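**Notebook entry, 14/05/2018. Hand-held gripper pair, fruit-to-plate task. Fault report, right unit.**

Entry by Idalina Arruda. Copied to Ramil Tan and Boglárka Farkas.

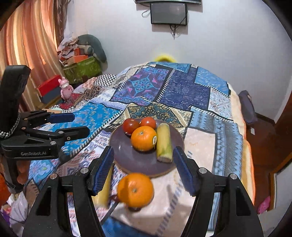
The fault concerns the jaw position reading of the right unit. During take 30 the recorded opening stopped changing while the operator continued to work the jaws normally. The value stayed fixed for the remainder of the take and for the three takes after it. No warning was shown on the recorder, and the session was allowed to continue until Sarita Uniyal reviewed the log and stopped the work.

**Effect on the data**

Takes 30 to 33 are withdrawn. The video and the left unit's readings are intact, but the files must not be used for training, as the right unit reports an open jaw at moments when a piece of fruit is plainly being held. A policy trained on such takes would learn to lift with the jaws apart. Takes 1 to 29 were checked against the video and are retained. Log reference 3581.

**Inspection**

The right unit was powered down and opened on the bench at Werkville. Findings, in the order they were made:

- Grip pads firmly bonded, no lifting at the edges.
- Jaw screws tight. Thread compound not disturbed.
- Encoder connector seated but not latched. Light pressure on the cable restored the reading — releasing it froze the value again.
- Cable jacket marked where it passes the pivot. Conductors not exposed.

The connector was latched and the cable rerouted with a little more slack. The unit was then cycled 100 times on the bench without a frozen reading. Abílio Marinho repeated the test with the wrist turned through its full range, also without fault.

**Safety**

No person was hurt and nothing was dropped. Boglárka asked whether the pinch point at the pivot should be guarded, as an operator who notices a dead reading may reach in to feel the cable. Agreed in principle. Until a guard is fitted, operators are to power the unit down before touching any cable.

**Actions**

1. Replace the marked cable. Part requested from Fostik (Ramil).
2. Add a recorder check that stops the take if the jaw value is unchanged for 4 seconds while the unit is moving. A held object will trip this as well, so the threshold needs thought (Sarita).
3. Inspect the left unit's connector before it is used again (Abílio).
4. Repeat the withdrawn takes with the same objects once item 1 is closed.

Open point: the latch may have been left undone at the last pad change. The service sheet has no line for it. I have added one in pencil, and the printed sheet is to follow.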